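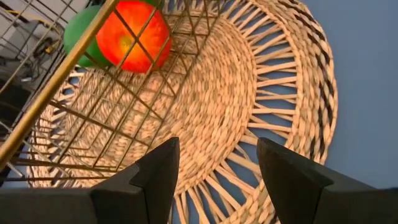 Fruit bowl corner: wire basket on woven, yes or no?

mudgway_marj wrote:
Hello all, I've been redoing the corner by the kitchen window and I've got myself in a muddle, so I'm hoping for some kind but truthful opinions. I have a wire basket with a handle and I've been trying it on top of the round woven piece, the one with the spokes and the dark brown stripes round the rim. I love the two together, all that straw colour coming up through the wires, but my sister says it's too much going on and I should choose one and put the other in a cupboard. It's artificial fruit going in, before anybody worries about fruit flies!

Tavton Tom wrote:
Sorry Marj, I'm with your sister. Open weave under open wire makes my eyes go funny. A plain plate underneath would calm it all down, and you could hang the woven one on the wall, where you'd get to see the middle of it properly.

Pornthip Chaimongkol wrote:
Oh, I couldn't disagree more, Tom, though I say it with love! The wire is so thin that it needs something underneath or it gets lost on the table. I've had mine on a mat for years and wouldn't dream of parting them. My worry would be the fruit — what are you putting in it, Marj?

mudgway_marj wrote:
Well, that's the other half of the muddle. I've a nice red apple and some smaller bits, and then there's the dragon fruit, which I adore, all bright pink with green tips to the scales. It's a big old thing though, and lying on its side it rather takes over. Tom will say it looks like a parrot.

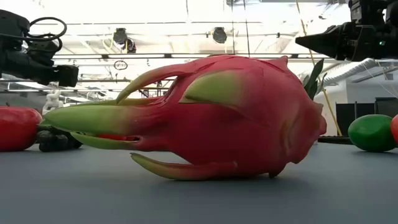

clusik_jo wrote:
Can I ask a practical one while we're here? How do you all clean artificial fruit without spoiling the shine?

Pornthip Chaimongkol wrote:
A soft cloth, barely damp, with the tiniest drop of washing-up liquid, and then dry it straight away. Keep it off the radiator as well. For leaves and awkward creases I use an old make-up brush.

Tavton Tom wrote:
It does look like a parrot. Leave it out, Marj, or give it a dish of its own at the other end of the table.

mudgway_marj wrote:
Right, I've been playing about again this afternoon with a pot of tea going cold beside me. I've gone with six pieces and put the big red apple at the top, so it just comes up over the rim, with the handle arching up behind. 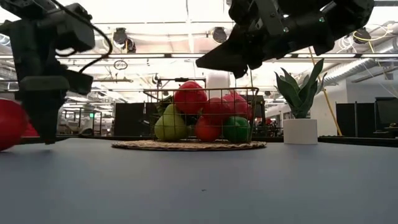

I'm keeping the woven round underneath (sorry, Tom) and I'll try the dragon fruit by itself on the sideboard until December, when the whole lot has to make way for the Christmas things anyway. My sister hasn't been told yet.

Tavton Tom wrote:
I still say a plain plate, but I'll give you the apple on top.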